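Can it do the dishes yet?

January 8, 2024

My mother-in-law asked me over the holidays when she could expect a robot to empty her dishwasher, and I gave her such a long and mushy answer that she went off to empty it herself while I was still talking. So this month's item is my second try at it, with more homework behind it and (I hope) a bit less mush.

The short version: they can pick things up now. It's what comes after the picking up that still gives them trouble, and a surprising amount of a chore turns out to live in that part.

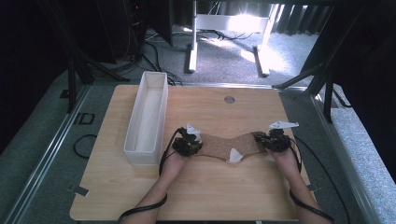

Cork, held at both ends.
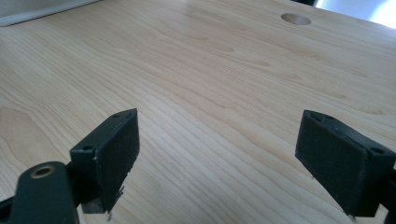
I've been keeping a list on the fridge since July of every chore I do with my hands, and next to each one I put a guess at whether a machine could do it in my house, as my house is, with nobody tidying up first. I figured the hard ones would be the fancy ones. Sewing on a button, say, or getting a splinter out. Those are hard all right! But so is putting the lid on a food container. You have to find the lid that matches, get it the right way around, push down one corner while the opposite corner tries to pop up, and feel for the click. I do it while looking at the TV. I've watched a very expensive arm try it and it pushed the whole tub across the counter and onto the floor, lid and all, and then very politely pressed down on the empty spot where the tub had been.

That was at Sterell, over in Privholm, where they let me hang around for an afternoon in exchange for donuts. Sterell makes kitchen odds and ends, mostly trivets, coasters and jar seals, and they've got one long packing bench where the work is about as close to household chores as a factory gets. Flat things go in boxes. Boxes get a slip of paper. Slips of paper, by the way, are horrible. I had no idea. A person licks a thumb, or gives the stack a little fan with one finger, and off comes a single sheet. The arm took three, then none, then four.

Ankica Trajkovski runs the bench and has opinions about all this, which was lucky for me. On a good day her crew sends out 3,000 coasters. The arm they've had on trial does 400 in a shift, and only the square ones. I said that sounded pretty bad. She said it sounded bad to her too until she thought about who'd be doing those 400 otherwise, and what her wrists feel like by dinner time. She'd keep it. She'd also like it moved about two feet to the left so she can get to the tape.

I asked her what she'd tell someone who wants one at home and she laughed for quite a while. "Do you have a drawer that sticks?" she said. I do. "Then no."

I keep coming back to that drawer. At home everything sticks a little. Our silverware drawer needs a lift and a jiggle, the bathroom door has to be pulled toward you before it'll latch, and there's one burner knob that you push in farther than the rest. I've never explained any of this to anyone, guests just work it out. They tug, it doesn't move, they tug differently. The tugging differently is what I'd pay money for in a machine, and it's what I've seen the least of. Most of the ones I've watched will tug the same way again, a bit harder, or stop dead and wait for a grown-up.

Soft stuff is the other big one. A mug is the same mug whichever way you pick it up, but a T-shirt out of the dryer is a different shape every single time, and half of it is hiding under the other half. Even things in between, stuff that bends a bit and then won't bend any farther (place mats, sheets of felt, a slice of pizza), want two hands that agree with each other. Pull too hard from both sides and it tears or it pops out of your grip. Don't pull enough and it sags. You and I sort that out somewhere below the level of thinking. Try folding a fitted sheet with a friend holding the other end and you'll get a feel for how much quiet bargaining goes on between two hands. Or two marriages' worth, in the case of our fitted sheets.

The way a lot of people are going at this now is to have a person do the job first, over and over, with the machine's kind of fingers instead of their own. I like this idea a lot, mostly for what it does to the person! Svatopluk Danko let me borrow a set of hand-held grippers one evening. He's a retired toolmaker who builds this sort of thing in his garage on Ševčík Street and he'll talk about fingertips until the coffee runs out. He put out a pile of laundry and told me to fold it. I have two college degrees and I could not fold a dishcloth. With my own hands, I hadn't noticed how often I let go a little, let the thing slide, and catch it again. With two stiff pads there's no sliding. You either have it or you don't. It took me 5 tries to get one dishcloth into quarters, and my shoulders hurt, and I'd started holding my breath.

Svatopluk thinks the pads matter more than the brains do, and he's a bit grumpy on the subject. Too smooth and everything slips, too grippy and you can't let go of a sheet of paper. His own wear out and he's forever making new ones. I asked him whether we'd have a laundry robot in his lifetime (he's 71, he brought it up, not me) and he said a folding one, maybe, if you handed it the shirts one at a time and you weren't in a hurry. One that goes and finds the socks, no. He seemed quite cheerful about it.

Okay, so where does that leave my mother-in-law? I went back to the fridge list with all this in my head and crossed some things out and put some things back. For what it's worth, I'd now say vacuuming an open floor is a yes, and has been for years. Stairs, no. Wiping down a clear counter, pretty close, though I've yet to see one wipe a counter with a toaster on it and get behind the toaster. Loading plates into a rack, close, if they're all the same plates. Ours are from four different sets and a wedding. Emptying the dishwasher is harder than loading it, I've decided, on account of the cupboards. You've got the door, the stack that has to go under the other stack, the glass that goes in upside down, and that one pan with the long handle. Picking toys up off a floor and dropping them in a bin looks very doable and I'd be first in line. Putting them in the right bin, well, my own kids can't.

There's a company called Tornent that's been showing a kitchen helper on wheels at home fairs, and I stood in front of it for a good long while last summer. It moved a cup from the table to the sink and the crowd clapped, me too. It took up to 20 minutes to clear a table for four, the young woman at the booth told me, and she was very upfront that they'd picked the table. I don't hold that against them. I thought it was a lovely thing to see. But I did look over at my husband, who had cleared our paper plates and found a trash can and come back with lemonade in the time it took for the cup.

Speed might not matter as much as I used to think, though. If I'm asleep, I don't care if it takes all night to put the plates away, as long as it's quiet and there are still plates in the morning. Where I get stuck is the "still plates" part. A helper that gets it right nine times out of ten sounds great until you count up how many things you touch in a kitchen in one evening. I'd be sweeping up every day of the week. At Sterell a dropped coaster is a dropped coaster, and Ankica picks it up on her way past. A dropped jar of beets on my kitchen floor is a whole night gone.

So I've told my mother-in-law not yet for the dishwasher, and to ask me again when she sees one open a drawer that sticks. She says hers all run fine, thank you, and it's my husband who should be fixing ours. She's right about the drawer. He's promised to take a look at it, and if he gets to it before next month's letter I'll have to find a new test. I'm thinking of the zipper on the couch cushions.

If you've got a chore you think would beat any machine going, send it in and I'll add it to the fridge. There's still some room under the magnet shaped like a lobster.

Shared 20 times

5 comments

dot_in_the_valley
Duvet covers. I'm a person and I can't do it. Last week I ended up inside mine.

Marv K.
I packed boxes for eleven years and you're so right about the paper slips. We had little rubber thimbles for it. Did anyone try a rubber thimble on the arm?

Paulette
Would like to know what became of the donuts. Also peeling a hard-boiled egg, please add that to the fridge.

greaseandgears
I think you're a little hard on the wheeled ones. My dad can't carry a cup across the room anymore without spilling it. If a machine does that one job slowly I'd still buy it tomorrow.

Jo from the newsletter
Marv – I'll ask Ankica about the thimble! And greaseandgears, that's fair, I was thinking about my own kitchen and my own two good hands when I wrote that part. I'd like to do a longer piece on it if you and your dad would be up for a call. Paulette, egg is on the fridge. The donuts didn't make it to the break room.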